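can robots do chores yet. a thread, because I've been asked this by family, by the guy at the tire place, and by my landlord 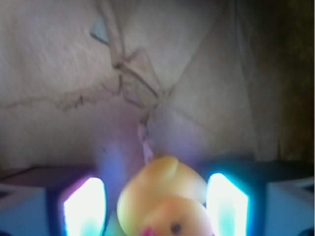
short answer: some. badly. one at a time. long answer is the next however many posts, I'm typing between runs so forgive me

background: I do test work at Bresiteck. small shop. we take other people's arms and hands and give them dull jobs, then write down what went wrong. I have been doing dull jobs by proxy for 2 years

the chore everybody asks for is tidying up. toys off the floor, clothes in the hamper. sounds like the easy one. a toddler can do it (won't, but can)

picking up a rubber duck is close to solved. I mean that. one duck, decent light, gripper with soft-ish fingers and something in the fingertips to tell it what it's touching. fine. go home

picking up a rubber duck off a bedspread is a different job. cloth moves. you push down to get under the duck and the cloth comes with you. now you're holding a duck and a fold of bedspread and the arm thinks it did great

then you lift and the whole bed gets made in reverse

we ran 762 grasps in October on mixed household stuff. toys, spoons, socks, a tape measure, bottle caps. 109 of those ended with the thing dropped, missed or pinched together with something it shouldn't be. I was told this is a good number. it is a good number! it's also one in seven

think about one in seven at your house. one in seven forks on the floor. you would put that machine in the closet by the second evening

and the one in seven isn't spread out evenly. hard plastic, nearly all good. socks, oh boy

ok somebody asked about the lit up fingers. there are a few ways to do touch. the kind I like best puts a light and a little camera behind a squishy pad. pad squashes against the thing, camera looks at the squash, software works out shape and slip. that's the short version and the people who build them will be mad at me

why touch matters: right when the hand closes, the hand is in the way. overhead camera sees knuckles. wrist camera is so close it gets mush. so at the exact moment you need to know the most, your eyes are the worst they've been all day

you do this too btw. dig in a bag for keys. you aren't looking. you're feeling for teeth

the trouble is pads wear out. they're soft, that's the point of them. grit off a shop floor chews them up. cat hair sticks. we wipe them down way more than I'd like and somebody has to do the wiping and that somebody is me, so there's your chore robot, it has made a new chore

anyway. shop floor

Guo is a parts place we did a job for. bin picking, sorting, some bagging. very different story over there and I think people mix the two up

at Guo the bins don't move. the light is the same at 6 am and 6 pm. no one leaves a coat on the machine. well, once

so a bolt sorting cell there does a whole shift with one person walking past now and then. boring and great. if your chore can be bolted to the floor and fenced off, then yes, machines can do it, and have been able to for ages

I found an old home magazine from 1965 at my aunt's place with a kitchen robot in it. dishes, ironing, minding the baby. "within the decade" it says. I keep it taped over my desk for morale

ironing!! we can't do ironing. we can barely do FLAT

folding, since three of you asked. Bitevar has a folding demo and I've stood next to it. it folds a towel. takes a while, nice fold. then I handed it a fitted sheet and the fella running it just looked at me

a shirt is ok if it's laid out for it. laying it out is most of the work. so it does the part you didn't mind

the thing with cloth is there's no one shape to learn. a duck is a duck from every side, even upside down. crumple a sheet twice and you've never seen either one before and you won't again

people also say "just grip harder." no. grip harder and you squash the tomato. grip softer and the mug turns in your hand. you want it to notice the slip starting and squeeze a hair more, which you do without thinking, and which took our lot most of a winter to get half right

dishes: loading a dishwasher, sort of, if they're your dishes and it has met them. unloading is easier. putting away is harder than both since cupboards have doors and doors have opinions

vacuuming: done, you can buy it, it'll eat a shoelace. I count it

trash: taking a full bag out of the can without ripping it. I have seen this work. I have seen the other thing more

making the bed: no

bathroom: please. no

wiping a table: yes! weirdly decent. it doesn't know when to stop, so you tell it a number of passes. table's clean either way

picking up after kids: getting there, slow. the Bomard arm we have in now is the best one I've run for small toys. will go back for a second try by itself when the first one feels wrong, and that second try is where nearly all the gains are imo. old ones would just carry nothing over to the box and let go of it, real gentle

speed though. a floor of toys that takes me a couple minutes takes an arm the length of a movie. if you're at work all day who cares. if you're barefoot at 9pm you care

cost, don't ask me, I don't buy them. more than your car. depends on your car I guess

"so when" -- I don't know. I'd say one chore at a time and the first ones will be the ones where a miss doesn't matter. sock dropped, try again. vs pan of hot oil dropped

if a video shows a robot doing a whole kitchen, look for the cuts. look for whether the stuff is in the same spot each time. look for a person just out of shot with a controler. not saying it's fake, a lot of it's real work by good people, only it's the good take

ask for the tenth take. any shop worth a thing will show you the tenth take

ok next run's up, socks again, pray for me. will answer replies tonight. no I can't bring one to your house Dad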